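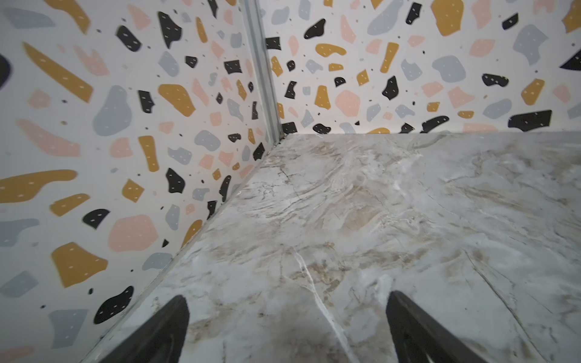
About Lemelwood

We collect examples for robots that learn by copying people. That's the whole business. A person moves the arms, everything gets recorded, the recording goes to a client, the client trains on it. We don't build the arms and we don't train the models (we get asked, a lot).

Started by Fotini Athanasiadis and Lambros Sotiropoulos in February, in the back half of a print shop. First job was folding cloths. Went badly, got better. Still in the same building, more of it now.

What we do

Two-arm tabletop work, mostly. Picking up, handing over, turning round, putting down, plugging in. Small household and office things. Each try from start to finish is one episode. Standard order is 100 episodes per task, smaller orders start at 40. You tell us the task, we write the instructions, you sign off, we record.

Every episode comes with the video from all cameras, the arm positions, gripper open/close, and a plain sentence saying what the operator was asked to do. Misses are kept and marked as misses. Some clients want them, some throw them out, your call. Please tell us before we start and not after.

The booths

Patterned walls, stone-look floors, swapped between orders. Walls and floor come off, new ones go on, takes 37 minutes if the screws behave. Clients training on one background only were getting models that fell over on a different table, so now a change of surfaces is part of the standard order. You can ask for plain. Bring your own panels too if you have them, send us the sizes first.

Wrist cameras on both arms plus a fixed one looking down into the booth. Brackets printed in house, Christos redraws them every time somebody changes a camera.
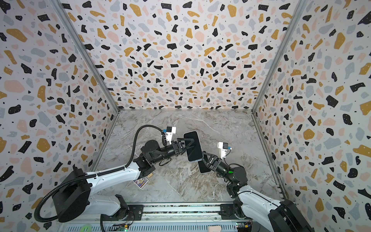
Two arms, two phones, one of our terrazzo booths.

Phones are a good test piece by the way. Slippery, flat, dark screens that the cameras don't love. If the grip is off by a little you find out quick. Operators generally start on Dolow, our beginner set (blocks, cups, sponges), and move on to phones and cables once Evanthia is happy with them.

Who we are

Fotini Athanasiadis - runs the place, quotes, contracts, answers the phone
Lambros Sotiropoulos - arms, motors, wiring, anything that smells hot
Christos Theodorakopoulos - cameras, brackets, calibration
Evanthia Tzavaras - trains the operators and writes the task sheets
Chrysoula Katsaros - goes through the episodes, labels them, sends back the bad ones

Plus the operators, who do the real work. Shifts at the arms are 90 minutes and then a proper break. Longer than that and the motions get lazy, Chrysoula can see it in the recordings before the operator feels it. No experience needed to apply, we'd take steady hands and patience over a degree. Gamers do well. So do people who sew.

How an order goes

Email us the task and which objects. Short video of a person doing it by hand helps alot. We do a small trial batch, you look at it, complain, we fix the sheet, then the full run. Files go out through Fikre, our delivery page, where you can play any episode back before you download. Your objects come back to you at the end, or we'll store them if theres a second round coming.

What we don't do: liquids, knives, anything alive. No faces in the recordings either, the cameras point at the table and stay there.

Visits

Yes, but write first. Booths can't be opened mid-episode. Door is on the yard side, the bell marked Bavico (old tenant, still haven't changed it). Parking is tight.

Page updated Nov 14, 2019. Price list is being redone, ask Fotini for the current one.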